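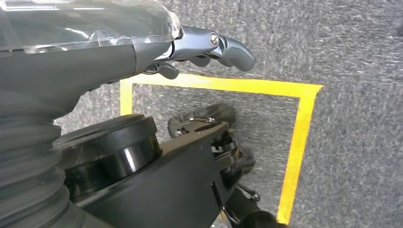 Gestham Chore Robotics Group | Gallery

Search this site Enter keywords Go

People write to us nearly every week (hello, and please keep writing!) wanting to know when a machine will finally fold the towels, clear the table and put the stock back where it came from. We love the question, and our answer changes a little each time we try something new. In February we started on what shop people call fetch-and-put-back: go to a spot, reach, take hold, move along to the next one. A new clerk picks it up in a morning. Our machines have needed 800 practice runs so far, and Thu Giáp, who keeps the log, would like you to know that 600 of those were spent on reaching alone.

Yellow tape on the floor is an old trick from the Lusov workshop, and we're very fond of it. It gives us people something to point at when we argue over where a thing ought to go, and we do argue, usually well past lunch!

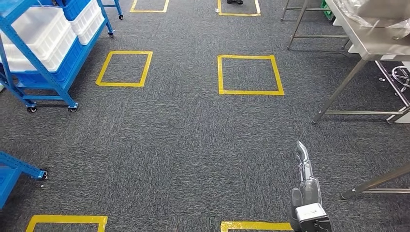

Taped squares on the carpet, between the blue cart and the steel table.

Tín Mạc likes to say that carts are harder than dishes. A dish mostly stays put, but anything on casters can end up an inch from where you left it, and then the whole reach has to be worked out over again. We spent 13 sessions on that one problem and would happily spend 13 more.
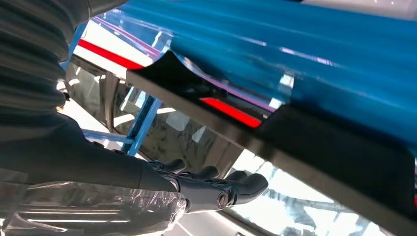
When will a robot be able to tidy a whole shop floor by itself?
Parts of the job are close, such as carrying a bin from one known place to another, but a full tidy with customers walking through is still years off in our view.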